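Urquijo Comics (1/12)
We are pleased to share details of our new collected edition of Wastis, the masked adventurer of the Dastbridge weeklies. The book goes on sale in our shop and by post on 28/12/2019.

(2/12)
Wastis ran as a back-page strip before it was given a comic of its own. Much of that early work has been out of print for decades, and copies in readable condition are hard to come by.

(3/12)
The edition runs to 762 pages in 4 volumes, sold together in a card slipcase. The strips are printed in their first published order, with the original chapter titles kept.

(4/12)
Readers new to the character may like a short introduction. Wastis is a night-shift tram driver who puts on a grey hood and goes after the landlords and dock bosses of Dastbridge. He has no powers. He does have a very good knowledge of the tram lines.

(5/12)
His chief enemy is Osteo, a bone surgeon struck off for selling false medical papers. Osteo first appears in the second volume and is, in the view of our editors, the reason the series lasted as long as it did.

(6/12)
The new introduction is by Montserrat Bermúdez, who also chose the letters pages reprinted at the back of each volume. She writes at some length on the "Flooded Depot" story and its two different endings. Both are included.

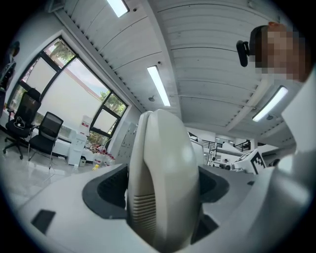

At the office.

(7/12)
Lettering has been restored by Bence Hegyi. Where the printed text could not be read, it has been checked against the surviving scripts. Changes are listed in a note at the end of volume four - there are fewer than we had expected.

(8/12)
Colour has been left as it was in the first printings, including the well-known error in which Osteo's coat turns from green to brown between two panels. We received several letters asking us to keep it.

(9/12)
The print run is 3,000 sets. Over 20 shops have placed orders, and a list of them will be posted on this account. Readers who prefer to buy locally are advised to ask their shop to hold a set.

(10/12)
Postal orders are sent in the order received. Please check your delivery address before paying, as we are unable to change it once a parcel has been packed. Single volumes are not available at present.

(11/12)
Two content notes. Some stories contain scenes of violence, and a small number use language about foreign sailors that we would not print in new work. These pages appear uncut, with a short note by Ms Bermúdez before each.

(12/12)
A paperback of the first volume is planned for May. Questions about orders may be sent to us by direct message - please include your order number. Questions about the second ending of "Flooded Depot" will be passed to Ms Bermúdez.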